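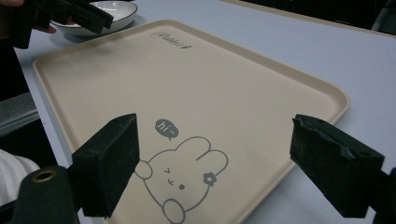
Thu 12 March
Dirkodance notebook, tabletop set, bench 2

Started the tray and bowl task today. Two hand-held grippers, one person working both, white table, overhead light only. Left hand deals with the bowl, right hand with the tray. The order is free for now. I'd like to fix it before we go much further, but see the note on ordering further down.

Total for the set before this morning was 2,361 episodes, counting everything that passed the Drunitz check. Today's are not in that number yet. They are on the bench drive under the task name and have not been trimmed.

Tray. We are using the cream one with the bunny and the "hi~" bubble. I went back and forth on this. A plain tray would be the safer choice if the only thing we cared about was grasping, but the last policy trained on plain objects did badly on anything with a print on it. It kept closing on the edge of the pattern as if the pattern were the edge of the object. The line drawing on this tray is thin gray on pale plastic, with the bubble a good deal darker, so it gives us a strong mark well inside the rim. If the policy goes for the bubble we will know quickly.

The other thing about the tray is the color. Cream on a white table is low contrast. The rim shows up well on the side where it catches the light and much less on the other side. Turning the tray changes which side is easy. I have been putting it down at a slant on purpose and changing the slant between episodes. Please do the same and don't square it up with the table out of habit. I caught myself doing it in the first batch.

Bowl. White, shallow, glossy. White on white again, plus the highlight inside it that moves when you move. Depth from Lubis is poor on the glossy part, same as it was with the mugs in September. I am not fixing that now. The color stream is what we train on and the depth is kept only in case.

Finger pads. The black padding on the right finger of the near gripper is torn and peeling along the top edge. The left one is only a bit worn at the edges. I kept going with them as they are today, so all of today's episodes have the torn pad in view. Two things follow from that:

- Anyone comparing today with older episodes should expect the fingertip to look different. The tear is ragged and it is in every wrist view from that side.
- When the pad is replaced, write the episode number in this book. Last time we changed pads without a note and I spent an afternoon working out where the change was.

I don't think the tear matters for the grasp itself. The contact on a tray rim is lower down the finger. It could matter for the bowl, where the rim is thin, so if you swap hands, change the pad first.

Ordering. There are 3 ways people do this task when you give them no instruction: bowl first and then the tray, tray first and then the bowl, or both hands going in together. The third looks the most natural and is the hardest to learn from. The hands don't arrive at the same time, and the moment where one waits for the other is different in each episode. I would keep all of them in the set but label them. The label goes in the notes field, one word: bowl, tray, both.

Discards. I threw out 9 episodes from the morning. Most were tracking loss when one gripper passed close in front of the other and blocked the markers on the table edge. Keeping the elbows lower helps. A couple were my own mistakes, where I opened the fingers before the tray was fully down and it slid. I was in two minds about those, as a slide followed by a regrasp is useful, but I had stopped recording right after the slide, so there was no regrasp in them. If it slides, keep recording and fix it.

Opening width. For the tray, begin with the fingers wide open and low over the surface. Several of the first episodes start with the fingers half closed, left over from the one before. The policy can't tell that from intent. Open fully, pause for a beat, then start. The Stutivitz script does not check this. It should, and I have put it on the list.

Start position. Both hands in view at the start of the episode, in at least one of the two wrist views. The far gripper is easy to lose when the near one points down at the tray. If you can see the other gripper's fingers over the bowl from the near camera, that is enough.

Clothing: dark or plain sleeves if possible, but don't stop work over it. We have plenty of episodes with sleeves and cloth at the edge of the view and they trained fine.

To do

Replace right pad, log the episode number.
Add opening width check to the Stutivitz script.
Trim today's batch and run it through Drunitz.
Find a second tray, darker, same size or close to it. Plain is fine for that one.
Re-run the table calibration before the next session. The last residual was 3 mm on the far side, and I would like it lower before we mix in the darker tray.
Ask whether the Lubis firmware update can wait until this set is closed. I would prefer not to change it halfway.

Stopped at the end of the afternoon. Batteries on charge, bowl and tray left on the shelf under bench 2.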